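Seststead Packing Room: Progress Report
Prepared for Bunda by Natsumi Yoshida
5 Apr 2020

Scope of this report

This report covers the refit of the packing room at Vallejo, from the approval of the layout in January to the present. It deals with the work surfaces, the color marking of the stations and the trial packing runs. Building repairs are reported separately by Hafiz Santoso and are mentioned only where they affected our schedule.

Work surfaces

The old tables differed in height and had worn tops. They made it hard to slide a part-filled carton from one station to the next, and small items were lost in the joints. The new tops are smooth and gray throughout, set to one height, with the joints closed. Khairul Sembiring checked the level of every run after installation and had two corrected. One of these has since moved again. The floor under it is uneven, and a longer adjustable foot is on order.

Gray was chosen over white after a short comparison under the room lights. Pale items and paper slips were easier to find on gray, and glare was lower at the end nearest the windows. Dark items are slightly harder to see. Packers did not report this as a problem, but we will keep it under review when the evening shift starts.

Station marking

Yellow is used for the parts of a station that should stay clear of goods. The side panels came in one delivery and are fitted. The shade is brighter than the sample we signed off. Danang Kusuma raised this with the supplier, Jesine, who offered replacements. We declined — the difference has no effect on use, and an exchange would have delayed the trial runs.

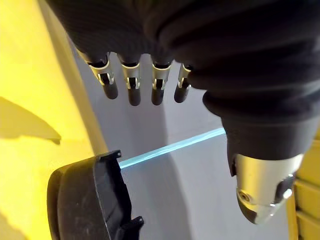
Goods are placed on the gray area only, and the area is cleared between orders. Packers kept to this without difficulty on single orders. On mixed orders they tended to set the next item down early, close to the edge, where it got in the way of the carton. The written procedure now asks for the next item to stay in its tray until the current one is packed.

Trial packing runs

Ilham Teoh ran two trials, using the same order list each time. The first run completed 306 orders and the second completed 341. The second run used the revised tray position and the new procedure for mixed orders. We cannot separate the effect of the two changes from this result, and the packers were also more familiar with the list by then. A further run with a new list is planned.

Errors were recorded by type. In the second run there were 18, of which eight were wrong quantities. Most of the remainder were missing slips. The slip holder is too far from the sealing position and will be moved.

Outstanding items

The adjustable foot has not arrived. The slip holders need new brackets, which Khairul will fit once the position is agreed with the packers. Labels for the tray racks are drafted but not printed, pending your comments on the wording.

No change to the approved budget is requested. The sum held back for replacement panels was not used, and we ask for permission to apply it to the brackets and labels. A reply on this point before the next trial run would allow both to be fitted in time.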